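26th May

# Reading election night television: notes for the second half of the module

I promised I'd type these up properly after last week, when I talked far too fast and half of you gave up writing somewhere around the swingometers. So these are fuller than my usual notes, and a bit rambly in places (sorry). Bring them to the seminar, please, along with your own clip.

## Where we'd got to

Last time we looked at the long dead stretch between polls closing and the first proper results. It's my favourite bit of any results programme, because there is almost nothing to say and hours of airtime to say it in. Producers call this *filling*, and the ways a channel fills tell you a great deal about what it thinks its viewers want.

We used the Villalba mayoral coverage as our main case. If you missed it, the short version is that the local channel, Brivance, stayed on air for 14 hours with one studio, 2 reporters out in the cold and a panel that got steadily crosser. The count was slow, the exit poll was wrong, and the presenter had to keep the whole thing upright.

## The panel as furniture

Think about who sits where. On Brivance the party people were at the two ends of the desk and the "independent" analyst was in the middle, next to the presenter. That seating does a job before anyone has opened their mouth — it tells us that the truth lives in the centre and that everybody else is shouting at it from the sides. Watch what happens when the analyst is wrong, too. He was wrong at least as often as the party people, but he was never asked to account for it. They were, constantly.

Then look at the people who join by video link. They're usually losing. A candidate who's winning is at a noisy party with a crowd behind them, and a candidate who's losing is in a quiet room, badly lit, with an earpiece that keeps slipping. I don't think anyone plans it quite like that, but it happens so often that viewers have learned to read it, and I'd bet most of you can guess a result with the sound off. Try it! It works best on the smaller channels.

## Numbers on the screen

Here I want you to be fussy. Every results programme has a tally, and every tally hides a decision. The main ones to look for:

- *Leads* and *wins* added together in one column (Brivance did this until well after midnight)
- Percentages given with no mention of how much has been counted
- Maps coloured by area, so that big empty districts drown out the small crowded ones
- A "projection" that's really just the current count with a nicer font

The Sevik ward is the one to remember. The channel called it for the incumbent on a margin of 2,000 votes while the postal ballots were still in their boxes, and then had to take it back live. The reversal took up less than a minute of airtime. The original call had been repeated all evening.

## Tudus and the second screen

Tudus, for those of you who don't use it, is the results feed that the paper's website ran alongside the broadcast. It was plain, ugly and almost always ahead of the television. By the small hours the panel were reading it off their phones under the desk, and you can see their eyes drop just before each "we're hearing that...". I find this very funny, but it's also a serious point about where authority sits on the night. The studio still looks like the place where news arrives, even when it's getting there second.

## For the seminar

Choose one clip, no longer than 3 minutes, from any results programme in any country. Write me a page on it. I'd like you to cover who speaks, who gets interrupted, what's on the screen while they talk, and what the viewer couldn't know from watching that clip alone. Please don't tell me whether you agree with the politics. Handwritten is fine if I can read it.

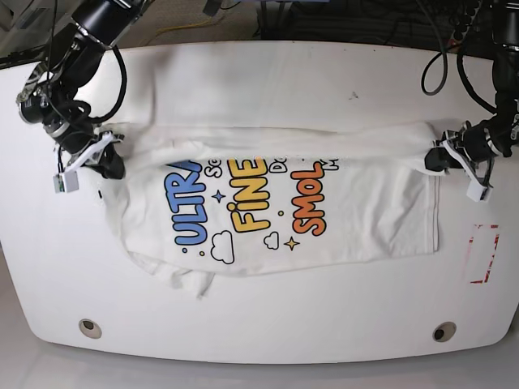
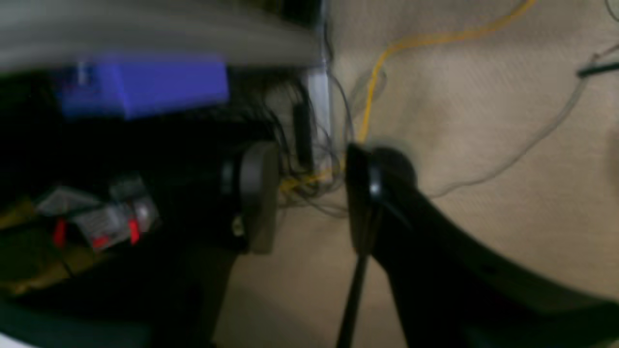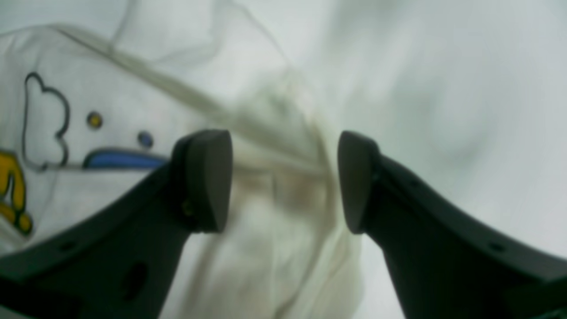
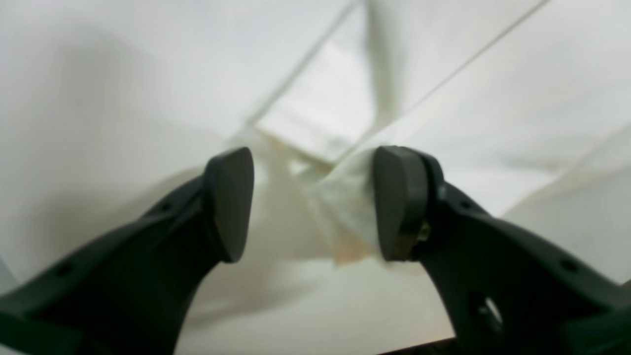

**Can I use a clip where the presenter and guests aren't speaking English?**

Any language is fine, as long as you put a translation of the main exchanges at the bottom of your page. Mention whether the translation is your own or the channel's subtitles — subtitles tend to tidy up interruptions, and interruptions are half of what we'll be talking about.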